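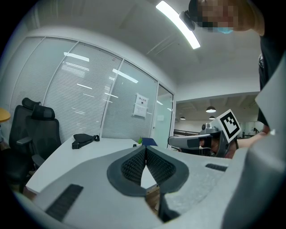 Backups talk, Collinbridge small business morning, April 7, 2018

Slot is 20 min. Leave time at the end, they always ask about cost.

START

Thanks for coming in on a Saturday. Coffee at the back. Phones, you know the drill.

Hands up who has a backup. (wait)
Keep it up if you have restored a file from it since December. (wait, most go down, don't rub it in)

Say: having a backup and getting your files back are two separate jobs. Most of today is the second one.

SLIDE 2 - the Vikwood story
Keep it short. Furniture shop, nine staff, one server under the stairs. Backup software sent a green "completed" email every night. Server disk died on a Thursday. Went to restore. The job had been pointed at an old folder ever since they moved the accounts package. 187 nights of green emails, all of them backing up the wrong thing.

Pause here.

They got the invoices back from the accountant's copies, plus a lot of retyping. Customer drawings gone. Shop is fine with me telling this, I asked.

Point: the email told them the job ran. It did not tell them what was in it.

SLIDE 3 - what do you need back first
Don't talk tech yet. Ask the room: Monday morning, nothing turns on, what do you need by lunch? Usually get: calendar, price list, payroll, email. Write them on the flip chart.
Then: what could wait a week? Old photos, last year's quotes, the 3,000 scanned delivery notes that get opened twice a year.
That list is the plan. Goes on paper. Paper does not live in the server room.

SLIDE 4 - how many copies
Working copy, one local, one somewhere else. Somewhere else means another building. The shelf above the server doesn't count, the trunk of your car in July doesn't count either (heat).
Ransomware bit: if the backup drive is plugged in all the time, it gets encrypted along with everything else. Swap 2 drives, one always unplugged. Label them. Write the date on masking tape, works great.
Cloud: fine, good, use it. But sync is not backup!! Delete a file on the laptop, it gets deleted in the cloud too. Most keep old versions for a while, go find out how long yours does. Check before you need it.

SLIDE 5 - the El Ouafi bakery
Happier one. El Ouafi had a pipe burst over the office, both PCs soaked. They had the outside copy and a one page sheet with who to call, the account name, and where the spare laptop was. Taking orders again the same afternoon. Sheet was taped inside a kitchen cupboard. Show the sheet (phone number is blacked out, double check that this time).

If running late skip to slide 7.

SLIDE 6 - passwords
The backup is encrypted, good. Who knows the key? If it's one person, and they're on a plane, you have no backup that day. Sealed envelope, in the safe, or with the lawyer. Same for the admin login on the cloud account. Also the domain name login, people forget that one and then email stops too.

SLIDE 7 - the test
This is the one I want them to take home. First week of the month:
pick one file, any file
restore it to a different folder, NOT over the original
open it, scroll thru it
write down how long it took and who did it
Takes about ten minutes. Once a year do a whole machine. Book it in the calender now, literally now, give them a minute to do it.

Someone will say "our IT company handles that." Great, ask them for the date of the last test restore. If they can't give a date, ask them to do one while you watch. We do these for our own clients and I've failed one myself, tell the expired key thing if the room is friendly.

SLIDE 8 - Jisard
One slide only, don't make it a sales pitch. We're Jisard, we look after small offices in and around Collinbridge. Checklist is on the table by the door, free, copy it all you like. No sign-up.

QUESTIONS, likely ones
Cost? Two external drives and a cloud plan, for a small office the drives are the cheap part. Depends how much data. Don't quote numbers from the stage.
Macs? Same idea. Built in tool is decent, still needs the outside copy.
Do we back up email? Yes. Deleted mail does not hang around forever, check your plan.
How long to keep stuff? Ask the accountant for tax records. The rest is up to you, I'd keep at least a year of monthlies.
Tape? Somebody always asks. Still works. If you have it and you test it, keep it.

Bring: clicker, spare batterys, HDMI adapter, flip chart pens, checklists. Room has to be clear by noon.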